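自動化設備の導入見積り

自動化設備の導入見積り(じどうかせつびのどうにゅうみつもり)とは、産業用ロボットや搬送装置を購入する前に、必要な費用と回収期間を算定する作業、およびその結果をまとめた文書を指す。購入稟議の根拠とされることが多いが、算定の前提が販売側に依存しやすく、信頼性には疑問も出ている。

概要
見積りは通常、本体、ハンド、架台、安全柵、設置工事、教示作業、保守の各項目からなる。カタログや商談で最初に示されるのは本体価格で、残りは「別途」と記されることが少なくない。買い手が総額を知るのは、発注の意思をほぼ固めた後になりがちである。

回収期間
削減できる人件費で投資額を割る方法が一般的である。年間稼働時間を3000時間と置く例が目立つが、段取り替え、停止、品種変更を差し引くと2000時間に届かない現場もある。この差だけで回収期間は1.5倍を超える。提案書の多くは前者の数字を採用し、後者については触れない。

事例
食品容器の仕分けを手がけるPrelldaleは、Guvport社の搬送セルを検討した際、当初の見積りに含まれていなかった費用として335万円を計上し直した。内訳の大半はハンドの爪の再製作と教示のやり直しであった。同社で設備計画を担当したTuấn Lãは、導入報告のなかで「回収期間3年という数字は、一度も止まらない機械の数字だった」と書いている。Guvport側は、対象品の寸法が契約後に変わったためと説明しており、両者の見解は一致していない。

シミュレーションによる事前評価
近年は購入前に、計算機上で把持や搬送を試すことが勧められている。Clutimoのような評価用ソフトウェアでは、浅い箱や容器を台上に並べ、爪の開き幅や隣の容器との間隔を変えながら動作を検討できる。

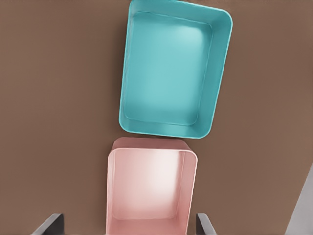

実機を借りるより安く、爪の寸法を早い段階で絞り込めることは確かである。ただし、容器のたわみ、表面の汚れ、個体差をどこまで再現するかは利用者の設定しだいで、画面上の成功率をそのまま稼働率として見積りに転記するのは危うい。シミュレーションの費用自体が見積りから漏れている例もある。

批判
買い手の側で独自に積算すべきだという主張は以前からあるが、小規模の事業者には人手がなく、販売会社の書式に数字を埋めるだけで終わることが多い。補助金の申請期限が3月に集中する地域では、検討期間がさらに短くなる。

関連項目
設備投資計画
総保有コスト
ロボットハンド
オフライン教示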